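Jobs at Goltex > Robotics and Test > Dillham

Gripper Test Operator (part-time, fixed term)

Location: Dillham, on site
Team: Manipulation Test
Reports to: Noemi Ferraro
Reference: 2146
Contract: October start, 18 weeks
Hours: day shift, some Saturday work

We are looking for four people to run comparison tests on two-finger grippers and the arms that carry them. The work is hands-on. You will spend most of your shift at a table, driving a pair of arms through cloth handling tasks, changing gripper hardware between blocks, and writing down what happened.

Goltex supplies handling equipment to laundries, garment finishers and small warehouses. Soft goods are hard on grippers. A fingertip that picks up a box without trouble will often drag a T-shirt across the table or let the hem go halfway through a fold. We want side-by-side results from trained operators before we settle on a finger shape and a controller for the next product, and the people in this role will produce those results.

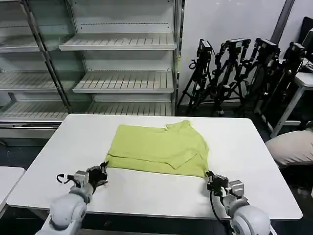
Folding task with both arms at the near side of the table.

What you will do

Run the set tasks with each gripper and controller pairing on the schedule. The current tasks are flat fold, corner pick, shirt turn and move to bin. Each task has a start layout printed on a card. You lay the garment out to match the card, run the task, and score it.

Score every run, including the bad ones. A run that ends in a dropped corner is as useful to us as a clean fold, provided the sheet says which finger lost the cloth and at what stage.

Swap fingertips and check alignment. We are comparing the stock tips with two sets made for us by Mendonça, one with a narrower face and one with a steeper angle. A swap takes a few minutes once you have done it a few times.

Check the wrist camera view at the start of each block. Both fingertips need to be in view when the gripper is fully open, with enough table visible to judge the approach. If the view has shifted, log it and call the bench lead before you continue.

Compare controllers. Half of the blocks use our present control software and half use the one written by our Sastholm office. You will not be told which one is loaded. After each block you fill in a short form on lag, smoothness and how tired your hands and shoulders feel.

Keep the cables tidy and the floor around the tripods clear. 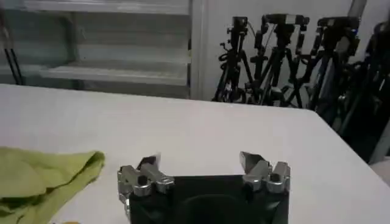 4 min read

What we need from you

Steady hands and patience. You will repeat the same fold many times in a shift and we need the last one done with the same care as the first.

Clear written English. Notes are short, but someone at another site has to understand them without calling you.

Comfort with basic hand tools, mainly hex keys and a torque driver.

Ability to sit or stand for blocks of 44 minutes. There is a break after every block and you can choose to sit or stand for most tasks.

Good near and distance vision, with glasses or contacts if you use them.

No degree is required. We don't ask for a robotics background either. Past operators have come from tailoring, dental labs, camera repair and retail. If you have used teleoperation gear before, say so in your application and tell us what kind, as it changes how long we plan for your training.

Useful but not required

Experience folding or pressing garments for a living
Experience with test logs or quality inspection
Basic spreadsheet skills
Left-handed operators are especially welcome, as our last group was all right-handed

Training

The first week is paid training with Ji-hoon Hyun, who set up the current test plan. You will learn the emergency stop procedure, the arm limits, the scoring sheet and the fingertip swap. You run practice tasks on towels before moving on to shirts. At the end of the week there is a check run on all four tasks. If you don't pass it the first time, you can repeat it the following week.

Pay and conditions

Hourly pay is set by the Dillham test grade and will be confirmed in writing before your interview. Saturday shifts are paid at a higher rate and are shared out evenly across the group. Safety shoes are provided. Street parking is free, and the bus from the station stops outside the building.

This is a fixed-term job. Some operators have moved into permanent bench or support roles afterwards, but we can't promise an opening.

Your data

We record arm motion, gripper position and camera video during each block. Your hands, legs or clothing may appear in the video. Recordings are stored under an operator number and are used for comparing equipment. They are not used to rate your work. Questions about this can go to Sawsan Zoubi in the data office before you apply or at any point later.

How to apply

Send a resume and a short note, half a page at most, through the Goltex jobs page. Put reference 2146 in the subject line. In the note, tell us about a job where you had to do the same task many times and record the results. We don't need a cover letter beyond that.

Shortlisted applicants will be invited to a one-hour visit. You will meet Noemi Ferraro and Brendan Geraghty, see the bench, and try a simple pick with each of two grippers. The try-out isn't scored. It lets you find out whether the work suits you.

If you need an adjustment for the visit or for the job itself, contact Carla Darwish in the Dillham office. Bench height, seating and block length can all be changed.

Applications are read as they come in, and the posting closes when the four places are filled.

Share this job
Save for later
Back to all openings in Dillham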